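Ticket: Beanie fold fails at second crease
Status: Open, waiting on retest Thursday
Raised by: Oliwia Czarnecka
Assigned to: Ksawery Cieślak

Oliwia, 9:40 am
Knitwear is so close! The Drikau policy folded tea towels all morning without a hitch, then I gave it a beanie. Out of 20 tries it got the first fold every time and lost the second on 4. The ribbing springs back and the upper jaw lets go too early.

Ksawery, 10:15 am
Love that it's only the second fold. Can you check the grip force? Towels are set pretty low and I don't think anyone changed it for wool.

Oliwia, 11:05 am
Checked, it was still on the towel setting. Went up 2 steps and it holds much better, but now it drags the whole hat sideways. My nan could do this while watching the cricket – we'll catch her yet.

Cyprian Stępień, 1:30 pm
I reckon it needs to see people press down before they pinch. All our demos so far are on flat cloth, so it has never had to deal with a stretchy edge or a rounded crown. Let's record a fresh batch by hand with the purple beanie, then retrain overnight.

Ksawery, 1:50 pm
Agreed. Keep the grip change for now and start every demo with the hat lying flat. If this works I want to try socks next. Imagine never pairing socks again!

Oliwia, 3:20 pm
Demos under way, right jaws pressing on the top of the beanie. Leaving this open until the retest.
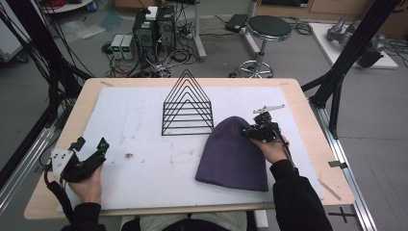
Fleltholm Household Chores Team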